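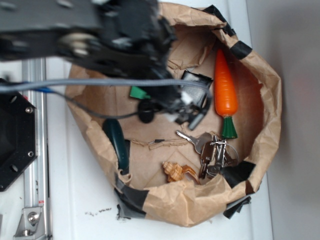 Hi all, picking up the thread on walking to the store, which I've now done most of November. My big problem is still keys. Drop them in a brown paper bag with the groceries and they go straight to the bottom, like the bunch up there under the toy carrot, and then you're on your own porch in the dark, feeling around under the onions! I've gone back to a coat pocket with a zipper.

Anyway, somebody asked this a while back and I never answered:

> Is the Fundbridge way really shorter than going up through Rilside? I tried it once and got lost behind the school. Also, do you carry everything home or give up and take the 434?

Okay, so. It's shorter on the map, and you do save 600 yards, but it has the stairs. There are 105 steps (I've cursed every one) and the railing quits near the top. Going down with an empty bag is lovely. Coming back up with milk and potatoes is a whole other evening, so I go out over Fundbridge and come home through Rilside, where the hill is long but gentle.

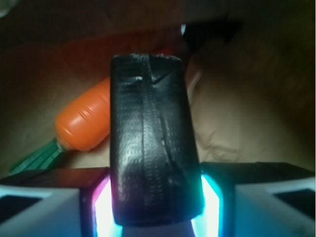

**Hagos Mersha**

The trick behind the school is to keep the fence on your left until you hit Prilari Lane — don't take the gravel path, even though it looks like the right one. It loops around the ball field and puts you back where you started. I did that in the rain with a rotisserie chicken.

As for the 434, yes, I take it, and I don't feel bad about it. If I've bought anything in a glass jar I ride. The evening ones get crowded after 5, but before that you can usually sit down and put your bag on your lap.

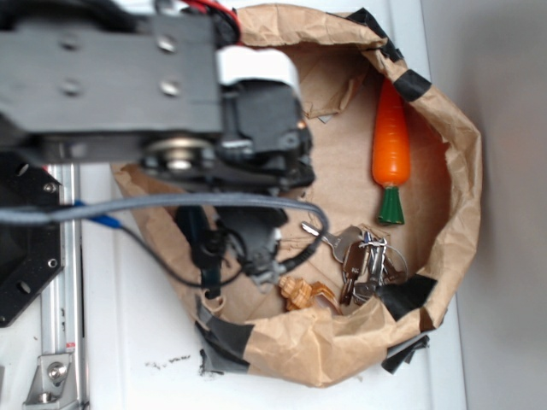

I also try to shop for 2 days at a time now. It keeps the load down, and Sastry Market marks down the bread late in the afternoon, so there's a little reward for going often. Does anyone know if they've fixed the light at the crossing out front? It was blinking again last I went, and I ended up walking down to the next corner.

Hagos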